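トップ 作業ノート 在庫 当番表 検索

2024-12-07 ガラス拭き、布と液の件

朝から黒いガラスと向き合った。透明なガラスなら多少の拭き残しは向こう側の景色がごまかしてくれるが、黒っぽいやつは容赦がない。指紋も水滴の跡も、前の人が自信を持って拭いた跡も、全部残っている。前の人というのは先週の自分で、当番表に名前があるので言い逃れはできない。

液
水500mlに中性洗剤5ml。前回まではピレイさん流の「ひと押し」でやっていたが、ボトルごとにひと押しの量が違うので、今日からは計量スプーンで入れる。結果から言うと、これでもまだ濃い。泡は立たないのに、乾いたあと斜めから見ると虹色の膜が出る。二度目の水拭きで取れたが、二度目の水拭きが要るなら最初から水でよかったのでは、という疑問は残る。
アルコールも端のほうで試した。乾くのが速すぎて、布が追いつく前に筋が固定される。夏なら違う言い方をすると思うが、夏にはもっと別の文句がある。
Fasaのスプレーは残りわずか。ノズルが霧ではなく一本の線で飛ぶようになっていて、水鉄砲としては優秀。ガラスに直接吹くと下枠に溜まるので、布のほうに吹くこと。

布
白の綿:棚にあった古いもの。毛羽がひどい。黒いガラスの上に雪が降った。床用に降格。
青のマイクロファイバー:吸いはいいが、誰かが柔軟剤入りで洗ったらしく、拭くそばから曇る。犯人探しはしない(ンツリさん、洗濯表の欄が空白です)。
赤い布:期待していなかったが、今日はこれが一番よかった。色落ちが心配だったので、先に白い紙タオルの上で濡らして揉んだ。紙は白いまま。固く絞って一方向に引き、すぐ乾いた面に返す。くるくる回すと渦が残り、午後の光で全員に見られる。

拭き方
・上の曲がった枠の際から始める。際に汚れが溜まっていて、後回しにすると、きれいにした面へもう一度連れ出すことになる。
・強く押しても落ちるものは同じで、腕が疲れるだけ損。布が動く程度に当てる。
・60cmずつ進める。欲張って一気に引くと途中で布が乾き、そこに境目ができる。今日は二か所作った。
・拭き終わりは真正面から見ない。しゃがんで下から見るか、横に回って見る。正面だと自分が映るだけで、しかも暗い服だと妙に立派に見えて、仕事が終わった気になる。
・水拭きの水は途中で替える。替えどきは「まだいける」と思った時点。

隣の灰色のパネル
つや消しなので筋は出ないかわりに、水気を含ませすぎると染みのような影が残る。濡れているのか、汚れなのか、単に陰なのか、触るまで判断がつかない。曲面に沿って乾いた布で一度なでるだけにした。ガーセミさんはメラミンスポンジを勧めてくれたが、つや消しの面がつや有りになった例を知っているので、丁重に聞き流した。

その他
・室内の湿度65%。乾きが遅いのはそのせいにしておく。
・モケティさんから「どこを拭いたの」と聞かれた。ほめ言葉として記録する。
・Badettiの箱に入っていた替え布は、開けたらサイズ違いだった。四つ折りにすると手に余り、二つ折りだと足りない。返品するほどでもない、いちばん困る大きさ。
・タイル床に落とした布はその場で引退。一度だけ「三秒以内」を適用したら、砂粒らしきものを引きずる音がした。傷はなさそうだったが、見つけたくないときの目で見ているので、明日もう一度、別の人に見てもらう。

反省というほどでもない反省
枠の角は指に布を巻いてやるのが結局早い。割り箸に布を巻く案は去年のノートにも出てきて、去年も布が途中で抜けている。去年の自分は「次回は輪ゴムで留める」と書いていた。今年の自分は輪ゴムを探すところで終わった。

それから、筋を見つけて直し、直した隣に新しい筋を見つけて直し、というのを続けていると、面が少しずつ広がっていく。どこかでやめる決まりが要る。ひとまず「一歩下がって見えないものは汚れではない」とする。異論のある人は布を持って来ること。

赤い布で仕上げの一拭き。部屋ごと映り込むので、椅子と床までこちらの仕事ぶりを見ている感じがする。
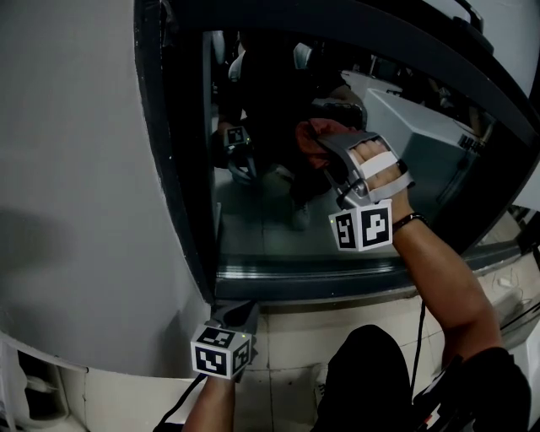

次にやること
・洗剤を半分にして同じ面でやり直す。結果はこの下に追記。
・赤い布と同じものを買い足す。タグが切れているので、型番は不明。Brevulwoodの古い納品書を当たる。
・柔軟剤を洗濯場所から遠ざける。
・輪ゴム。

作業ノートについての連絡はムードリーまで | © Botha 工作室 | ページの先頭へ戻る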